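Ondura fuel terminal, ops meeting, September

Present: Tuấn Mai (chair), Paraschiva Marinescu, Lợi Cù, Nicanor Cuautle (notes). Apologies: Phong Trịnh.

Last minutes ok, no changes.

Tank 2. Diesel still out of service, floor plates being relaid. Vosow want another 10 days. Lợi not happy, asked for it in writing. Tuấn to call them.

Pipeline tie-in. Beneš sent revised quote, up almost 15 percent on the old one. Paraschiva says steel. Agreed to hold off untill Pestalum quote is in.

Truck rack. Lines out to the road before 7 am again. Try opening bay 4 early for the heating oil haulers. Nicanor to redo the rota.

Vapor recovery. Filter change done, paperwork isnt. Phong to send.

AOB: gate code changing, see Lợi. Closed 11:40.

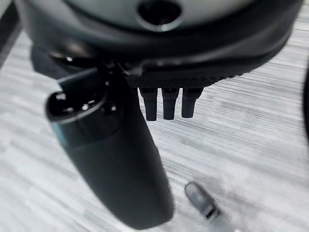

Can haulers still load diesel while Tank 2 is out?
Diesel loads are coming off Tank 5 for now, same rack and same card, but book a slot the day before.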